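22 Feb 2023

Power was off again for most of the evening, so I had time to think about flashlights, a subject I never wanted to have views on.

Gilles Vidal swears by the little plastic rechargeable kind. He says a Graltik will do 100 hours on one charge. I asked him who sat there with it for 100 hours and he changed the subject. Abdelilah is worse. He wants us to order 12 for the Irnstead house before August, one for every bed, and a soft toy to go with each so the small kids don't mind the dark. I said a kid who is scared of the dark wants the light left on. He said I had no imagination.

Flashlights and plush together.

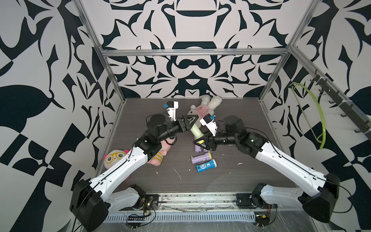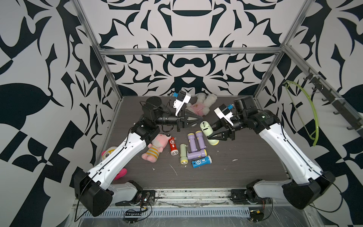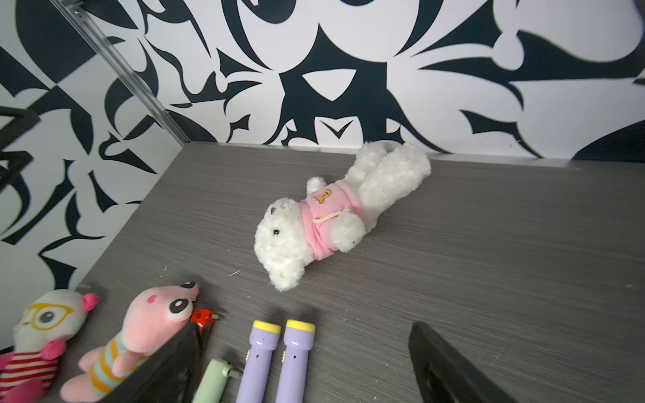
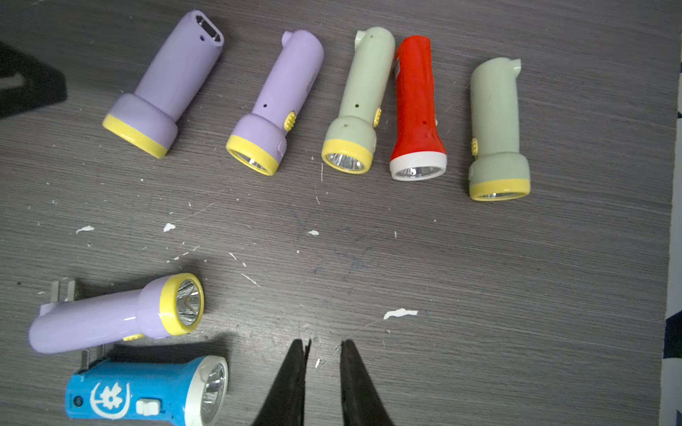 I still can't see why a flashlight has to come in lavender. Gilles says children pick by color and then look after the thing. Mine never looked after anything, whatever color it was. And white plush for a house with a mud yard - who thought of that? One wash and the fur goes to clumps. I do like the pink shirt, I'll admit that much, but I won't tell Abdelilah or he'll have the order in by breakfast.

The red one might be all right. Easy to find in a drawer, anyway.

What I want to know is how they charge and where. The back bedroom has one outlet and the heater is on it. I put that to both of them and got silence from Gilles and a long speech from Abdelilah about power strips. Told them I'd decide after I've had one in my own kitchen for a month. Candles tonight. Must buy matches.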